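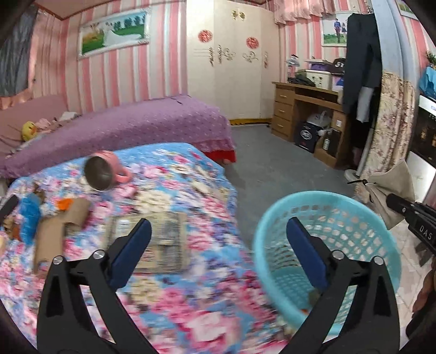
Geblümte Decke, rosa Becher, zwei Pappröhren: ein ganz normales Bett.

Das Bett ist auch nur ein Tisch

Vor dem Schlafengehen muss ich mein Bett freiräumen wie andere Leute eine Einfahrt. Tagsüber sammelt sich dort, was keinen Platz hat, und abends stellt sich heraus, dass auch ich keinen habe. Also wandert alles auf den Stuhl. Morgens wandert es zurück, ich muss mich ja irgendwo anziehen.

Die Ratgeberliteratur hält das für ein Charakterproblem. Margarida Quintela, deren Büchlein mir im Mai gleich zweimal geschenkt wurde (von Leuten, die einander nicht kennen), empfiehlt, jeden Gegenstand nach seiner Aufgabe zu fragen. Ich habe es mit einem Ladekabel versucht. Es hat vermutlich eine Aufgabe, aber das zugehörige Gerät ist mir vor zwei Umzügen abhandengekommen. Frau Quintela rät in solchen Fällen zum Abschied. Sie hat offenbar noch nie ein Kabel weggeworfen und es am nächsten Morgen gebraucht.

Mein Verdacht: Die Ordnungsbranche lebt davon, dass wir eine Wohnung für einen Zustand halten. In den Prospekten von Varier ist sie das auch. Da liegt auf der Tagesdecke ein Buch, aufgeschlagen, und niemand hat je darin gelesen. Wer so wohnt, muss woanders leben. Bei mir wird gegessen, gesucht, geflickt und verschoben, und das hinterlässt Spuren.

Hefin Pritchard, mein Nachbar, besitzt nach eigener Zählung 900 Dinge und will auf 500 kommen. Er führt eine Liste. Ich fragte, ob die Liste mitzählt, seitdem grüßt er knapper. Gegen Hefins Wohnung ist nichts zu sagen, man findet dort alles sofort, nur keinen Flaschenöffner. Den leiht er sich bei mir.

Bleibt der Wäschekorb, das ehrlichste Möbelstück im Haushalt. Er behauptet von sich nichts. Man wirft hinein, und erst beim Herausnehmen zeigt sich, wem die einzelne Socke gehört hat und ob man ihr noch eine Zukunft zutraut. 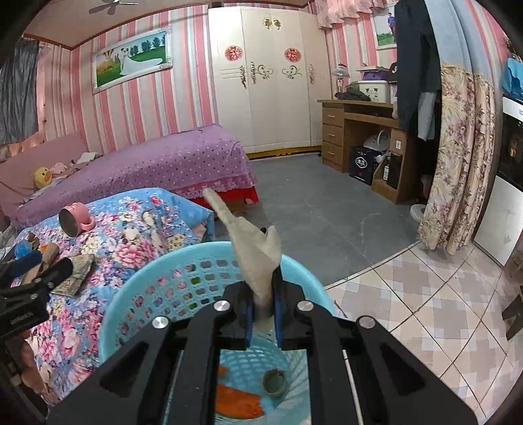 Plädoyer für den Stuhl

Ich verlange ja keine Unordnung auf Rezept. Ich möchte bloß, dass der Stuhl im Schlafzimmer als Möbel für Zwischenfälle anerkannt wird, ohne Scham und ohne Sammelkörbchen aus Naturfaser. Und wer mir das Büchlein ein drittes Mal schenken will: Es liegt schon zweimal auf dem Bett, bis heute Abend jedenfalls.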